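Dirnbridge Open Day Guide, Section 5: Setting Up the Sorting Table

I wrote this section after our April open day, when I had to explain the sorting table to three different people over the phone while standing in a parking lot. So this is everything I would have told them if I'd had the time. If you've run the table before, skip down to step 6, which is the part that has changed.

Before you start

You'll need the gridded mat, the orange crate, the bag of small toys, a glue stick, spare labels and a black marker. The arm should already be bolted down and plugged in. If it isn't, stop and find Vichien Thongsuk, and please don't try to move it by yourself (I did, once, and my back let me know for a week).

Caution: keep the red stop button where you can reach it without leaning over the table. Tape the cable down if it crosses the floor where visitors walk.

Setting the table

1. Lay the mat flat and smooth out the corners. A curled corner will catch the gripper sooner or later, and it always seems to pick the moment when there's a crowd.

2. Put the crate at the back, close to the wall, with the labels facing front. I used to set it in the middle so people could see it better, and then every kid in the building wanted to push it.

3. Check that the labels are stuck on well. If one is peeling, use the glue stick and hold it down while you count to twenty. Write new ones big and dark, by hand is fine.

4. Put a few toys out on the left side of the mat, in front of the crate. Foam cubes are great for a first run because they squash a little and forgive a sloppy grip. The rubber duck is harder, but it's the one people ask for, so keep it in the mix!

5. Leave the right side clear. The arm swings through there on its way back to the start position, and I like to have some room for mistakes.

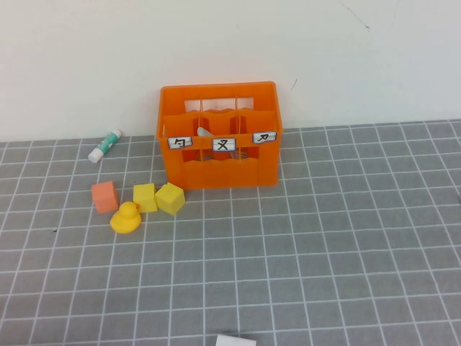
6. Switch on the controller and open Fulov on the laptop. Pick "Open day" from the list at the top. The old profile, "Pacheco", is still in there and still works, but it runs at the faster speed and I'd rather you didn't use it with visitors standing close.

7. Run the empty cycle first. The arm should go out, hover over the crate, and come home without touching anything. Watch the whole thing, even if you're busy.

Note: if the arm stops halfway with code 176, it has lost its start position. Press Home, wait for the beep, and run the empty cycle again. If you get 176 twice in a row, call Fitriani Ngui over.

8. Now try a real pick. Choose a cube, choose a compartment, press Go. Do this at least 5 times before the doors open.

Running the demo

Let the visitors choose the toy and the compartment. I can't say this strongly enough! The first year we ran a fixed routine and folks watched politely for a minute and wandered off. Once we let them choose, they stayed, and a couple of them went back to the end of the line for another turn.

Keep everyone behind the yellow tape while the arm is moving. If something rolls off the mat, press Stop before anybody bends down to get it. That includes you.

You will drop things. When it happens, just tell people the grip slipped, put the toy back and go again. Anouk Verhoeven likes to ask the kids what they think went wrong, and I've stolen that from her because their answers are usually pretty good. We had some 200 visitors in April and I don't remember one of them minding a dropped cube.

Note: the cycle counter is in the bottom corner of Fulov. Write down the number when you start and again when you finish. It read 3,564 when I packed up last time, so yours should be higher than that.

Packing up

9. Send the arm home and wait until it has fully stopped. Then switch off the controller, and the laptop after that.

10. Empty the crate, checking each compartment, and put the cap back on the glue stick.

11. Roll the mat with the printed side out. Folding leaves creases that never really come out.

12. Put the signed checklist in the Skolby folder by the door. Zulmira Tavares collects them at the end of the day and will come looking for yours.

Changes to this section go through me, Tiago Vilela. Last updated Sep 22, 2024.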